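Withdrawal from Zevex shows as completed but nothing has reached my wallet

Asked in: Wallets and transfers

I moved some coins off Zevex last night and they haven't turned up. The exchange says "Completed" next to the withdrawal and has given me a long transaction ID, but my wallet shows the same balance it had before.

Details, as far as I understand them:

The coin is a dollar stablecoin. I withdrew 106 of them and the fee was 2, which was taken from my account balance on top. I sent them to my Flurance wallet on my phone. I copied the address using the copy button in the wallet and pasted it into the withdrawal form, then checked the first and last few characters, which matched. The form asked me to pick a network from a drop-down. There were several and I chose the one with the lowest fee. I assumed they all went to the same place.

The email confirming the withdrawal came at 9.40 pm. I closed the wallet and opened it again this morning and there was no change. I have also turned the phone off and on.

I wrote to Zevex support and got an automatic reply saying their part of the transfer is finished and I should contact the receiving wallet. The Flurance help page says they don't hold customer funds and can't trace payments. So each is pointing at the other.

I've done one withdrawal before, back in December, with a different coin, and that took 25 minutes from start to finish. It isn't a huge amount of money but I was going to move the rest over the same way and I don't want to do that until I know what went wrong.

Is the money lost? Is there anything I should be doing now, or should I leave it alone?

3 answers

Answer 1 (marked as helpful by the asker)

It is probably not lost. From what you've written, the most likely explanation is that the coins were sent over a network that your wallet isn't currently showing.

The same stablecoin can exist on more than one blockchain. Each version has the same name and is worth the same, but they are kept on separate ledgers. When you picked from the drop-down you were choosing which ledger the coins would be sent on. Several of these networks use the same style of address, so the withdrawal form will accept your address for any of them and won't warn you. Your wallet may well only be looking at one.

First, find out where the coins are. Go to your withdrawal history on Zevex and open the entry. It should show the network name and the transaction ID. Write the network name down. There is often a small link beside the ID that opens a block explorer, a public website listing every transaction on that network. If there's no link, search for the explorer by the name of the network and type the address in carefully, as there are copycat sites that pay to appear at the top of search results. You don't need to log in to an explorer or connect a wallet to one. If a site asks you to, close it.

Paste the transaction ID into the explorer's search box. Look for three things: the status, the receiving address and the amount. If the status is "success" or "confirmed", and the whole of the receiving address is the same as yours, the coins are sitting at your address and you control them. Compare every character this time. Matching the first and last few is not enough, as some malware swaps a copied address for one that looks similar at both ends.

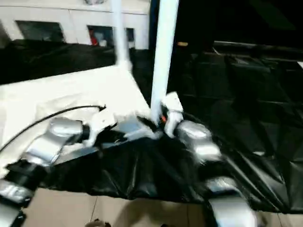

Mendonça

Next, get the wallet to show them. In Flurance, go to the list of networks in the settings and see whether the one you wrote down is there. On my version it is under the main menu, but they have moved it before. If it's listed, turn it on and go back to the balance screen. You may need to pull down to refresh.

If the network is on and the balance still isn't there, the token itself may be hidden. Use "Add token" and search for it. If it doesn't come up in the search you can add it by its contract address. Take that address from the website of the company that issues the coin. Don't take it from a forum post, including this one. There are plenty of fake tokens with the same name and logo. Adding a token only changes what the wallet displays, it doesn't move anything, so you can't lose the coins at this step.

If Flurance doesn't support that network at all, you can still get at the coins, but it's more work. Your recovery phrase is what controls the address, and it can be used in another wallet that does support the network. Download that wallet from its maker's own site, and choose the import option. Some people prefer to do this on a separate device. Bear in mind that once you've typed the phrase into a second wallet, you are trusting both of them with everything at that address. I would move the coins on afterwards to a wallet with a new phrase.

One more thing to be ready for. To send the coins anywhere you'll need a little of the network's own coin to pay the fee. People often find their stablecoins, try to move them and get an "insufficient funds" message. The stablecoin can't normally be used for the fee. You can withdraw a small amount of the native coin from the exchange to the same address, on the same network.

I've used Zevex for a good while and have made this same mistake with it. Mine showed up as soon as I switched the network on.

Comments on this answer

Asker: Thank you. The network on the withdrawal page isn't the one my wallet opens on. The explorer says success and the address is mine, I've checked all of it. I'm at work so will try the settings tonight.

Asker: Turned the network on and the balance didn't change. Then I added the token by contract address and it's there, all 106. I haven't tried to send it anywhere yet.

Mendonça: Good. Leave it where it is until you've got some of the native coin for the fee. When you move the rest, send a small amount first and wait for it to show before sending the remainder.

Asker: Will do. Do I have to use the same network again for the rest?

Mendonça: No, but you'd end up with the same coin in two places, and you'd have to pay fees separately on each. I'd stick to one unless the place you finally want to send them doesn't accept it. Check that before you choose.

Answer 2

Just wait. Sometimes it takes ages when the network is busy. I had one that took 30 hours and it came in the end. Zevex is slow at weekends as well.

Comments on this answer

Reply: The asker already has a transaction ID and a completed status, so waiting won't change much. A transfer that is held up would normally show as pending in the explorer.

Reply: Mine said completed as well. Might have been a different coin though, I can't remember.

Answer 3

The first answer covers it, so I'll only add a few points for anyone else who finds this page.

If you sent the coins to an account at another exchange and used the wrong network, the position is different. You don't hold the keys to a deposit address at an exchange, so you can't recover anything yourself. You have to open a ticket with the receiving exchange and give them the transaction ID, the network, the coin and the amount. Some will recover the coins for a fee, some have a minimum amount, and some won't do it at all. I had to do this with Weren after sending to a deposit address on a network they didn't take. They did return it, but the fee was more than I'd expected and it took several weeks.

Also check whether the coin needs a memo or a tag. This doesn't apply to the asker's coin, but with certain others the exchange uses one shared address for all customers and the tag tells them whose deposit it is. If you leave it off, the coins arrive at the exchange but aren't credited to you. Again, that's a support ticket.

Lastly, if you post a question like this one you may get private messages from people offering to recover your funds. They will ask for your recovery phrase, or for a payment up front, or send you a link to a "wallet validation" page. Ignore all of them and report them. No wallet company or exchange needs your recovery phrase to help you. An explorer link or a transaction ID is safe enough to share, although it does let other people see the balance at that address.

Comments on this answer

Asker: I've had two of those messages already. Reported both.

Reply: Same when I asked about a missing deposit. One had the Flurance logo as its profile picture.

Related questions

Why does my wallet say insufficient funds when I have a balance?
Sent coins without a memo, how do I get them back?
How many confirmations does Weren need before a deposit shows?
Can I use the same recovery phrase in two wallets?
Zevex withdrawal stuck on "Processing"
What is a contract address and where do I find the right one?
Flurance wallet shows a token I never bought

We use cookies to keep you signed in and to see which pages are being read. You can change your choices at any time in Cookie settings. Accept all / Reject optional cookies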